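Kirside Workshop Building: Room Safety Checklist
Area: Staff break room, ground floor
Inspected by: Selorm Mahama
Accompanied by: Youssra Zerouali (building operations)
Building opened: 1977
Previous inspection: May

Ratings: S = satisfactory, A = action required, N = not inspected

1. Ceiling and overhead services

1.1 Ceiling sheeting secure, no sagging or staining — S
Checked from floor level and from a stepladder at the door end.

1.2 Pipework supported and free of corrosion — A
One bracket on the lowest line turns by hand. Tighten or replace. Paint is sound over the full run. Contents labels are missing; the standard Whitlock labels used in the stairwell are acceptable.

1.3 Duct fitting fixed, joints closed — S
No movement under hand pressure. The inside of the duct was not examined.

1.4 Nothing hung from or stored on pipework — S

The ceiling is corrugated and painted white, with exposed beams. The pipes run horizontally in a bundle below it, above the brick wall, and the boxy duct fitting sits where they meet the wall. Any replacement bracket should leave access to the fixings behind the bundle.
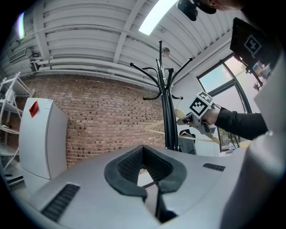

Break room: ceiling, pipe run and brick wall, with refrigerator at left. Items 1.1 to 3.2.

Access to the upper pipe fixings requires a platform. The stepladder kept on this floor is rated for 300 pounds and is in good order, but it does not reach the far end of the run safely. Gus Mbeki to arrange a platform before the bracket work starts.

2. Lighting

2.1 Fluorescent fixtures working, no flicker — S
Both fixtures tested from the wall switch.

2.2 Wall lamp secure, shade intact — A
The round gray shade is intact. The backplate has a gap of nearly 2 mm on one side. Refix flush to the wall.

2.3 Emergency lighting — N
Covered by the Sokel contract. Certificate requested from Jalen Ridgeway.

3. Walls and equipment

3.1 Brickwork sound, no loose units or open joints — S
Minor loss of mortar at low level. Monitor only.

3.2 Refrigerator stable, door seal intact — S
Level on its feet. Seal grips a strip of paper on all four sides. The small red tag near the top left corner of the door is to stay in place.

3.3 Refrigerator cord and plug undamaged — S
Plugged directly into the wall outlet. No extension cord in use.

3.4 Coat rack stable, exit route clear of coats and bags — S
Keep bags off the floor on the door side.

4. Actions

Pipe bracket (1.2): Gus Mbeki, within 13 days
Pipe labels (1.2): Gus Mbeki, same visit
Wall lamp (2.2): Youssra Zerouali, before next inspection
Certificate (2.3): Jalen Ridgeway, on receipt from contractor

Copy to Natsumi Fukuda for the building file.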